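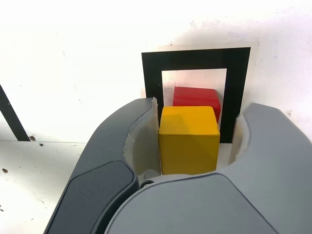
January 27, 2018

Spent most of the day on the budget for the second half of the year. The form has to go in soon and I still had nothing under equipment.

Looked at the grippers first. The fingers are fine for cubes. The pads are what we pay for. Drekier want 55 a pair, and I have put down 14 pairs, which should see us to September. Stulia sell something similar for less but could not give me a delivery date, so I left them off.

Ran the red cube for a while after lunch to see how the arm behaved at low speed. No complaints. I wrote down the cable type while I was there, as a spare ought to go on the list. 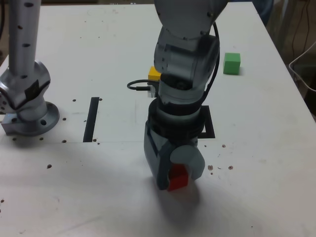 What went on the list

Finger pads, from Drekier.
Wrist cable, 2 of them.
A new table top. The old one is full of holes and scuffs. Flellov quoted 1,038 with fitting, more than I hoped. I rang to ask about the top without fitting and am waiting to hear.
Black tape. Small money, but we always forget it.

I left out a third arm. The Lukáč project would like one, but there is no room for it on this table and I would have to budget for another bench as well. It can go in next year's plan.

Later I tried the gripper near the thin dark strip. Flat pieces like that are what we would want narrower fingertips for, so I added a line for them with no price yet.

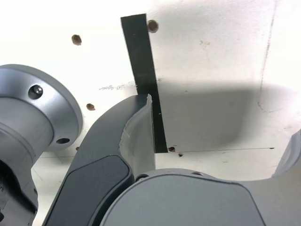 Should the table wait until the arms are next serviced?
I think it should, as the arms have to be unbolted then anyway and we would only lose the bench once.

Form is nearly done. Need to ring Drekier about carriage.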